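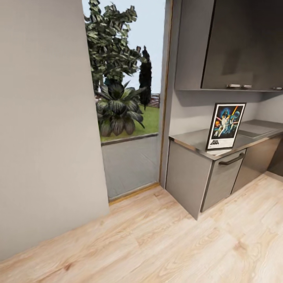 The fastest way to find out whether a machine can do a household chore yet is to make it do the chore badly, a lot of times, in a kitchen that can't break. I've been doing this for a while now in my own spare hours, and I still get a kick out of it! My practice kitchen is one I call Hallira: a simulated kitchenette with gray cabinets and a steel countertop, a doorway standing open to the patio and garden, and a framed Star Wars poster leaning on the backsplash. The chore for this tutorial is wiping that countertop. It sounds like the easiest job in the house, and the poster is what makes it a proper test, because a person wipes around a thing like that without a thought and a robot has to be taught to.

Home Guides Robots at Home Forum About

Before you start

You'll need a simulator you're comfortable with, a robot arm model on a moving base, and a kitchen to put it in. I use Brellton to run the trials and Karkell to keep score, but any pair of tools that can reset a room and write a log will do fine. Set aside a Saturday. Most of that is waiting, so have something else to do.

Step 1. Write the chore down the way you'd tell a teenager

"Wipe the counter" is not enough. Mine reads: wipe the whole steel surface, including along the rounded front lip, leave the poster standing, don't push anything into the sink. If you find yourself adding a fourth and fifth line, good, keep going. Every line you leave out is something the robot will do to you later.

Step 2. Decide what counts as done

Pick a pass mark you can measure. I lay an invisible grid over the counter and ask how many squares the sponge has touched with enough pressure. Then I add two hard fails: the poster falls over, or the arm hits a cabinet. A run with a hard fail scores zero, even if the rest of the counter got a lovely wipe. (I used to give part credit. It made the charts look great and taught me nothing.)

Step 3. Check the reach first

Park the base on the floor facing the cabinets and move the arm by hand to the far corners of the counter. Watch the elbow under the upper cabinet. Arms that look slim on a spec page suddenly have a lot of elbow when there's a cupboard above them. Watch the lower side too - a long bar handle sticks out just far enough to catch a base that parks too close. Move the parking spot back a little and try again until the whole path is clear.

Step 4. Run the plain version

Take the poster out of the model and run 1,000 trials on the bare counter, changing only where the robot starts. You want this to be boring. If it isn't boring, stop and fix the reach problem before you go any further.

Step 5. Put the clutter back

Now return the poster and run 2,000 more. Shift it a little each time, lean it more or less, slide it toward the sink on some runs and toward the doorway on others. This is my favorite part! The failures get so much more interesting. My arm's habit was to wipe right up to the bottom of the picture and nudge it, then nudge it again, until it slid flat on its back.

Step 6. Change the light

An open doorway matters more than I expected. Daylight on a steel counter makes bright streaks, and a camera can read a streak as a spill or miss the edge of the counter altogether. Run another 1,000 with the sun in different places, early morning through late afternoon, and keep those results in their own folder. Same goes for the floor by the threshold if your base uses a camera to steer.

Step 7. Read the failures one by one

Don't just look at the score. Open the Karkell log, sort by hard fails, and watch them play back at half speed. I write one short note per failure and the same few notes keep coming up, which tells you what to train next.

So, can they do it yet?

A bare counter, yes, and pretty well. A counter with a few things on it, sometimes. What I haven't seen is a setup that lifts the picture, wipes under it and sets it back at the same lean, and I'd love to hear from anyone who has managed it in Brellton or anything else. I'm trying it with a second arm in June. The settings I used are in the Krishnan folder on the downloads page, along with the grid file from Step 2.

We use cookies to remember your settings and count visits. Accept Manage choices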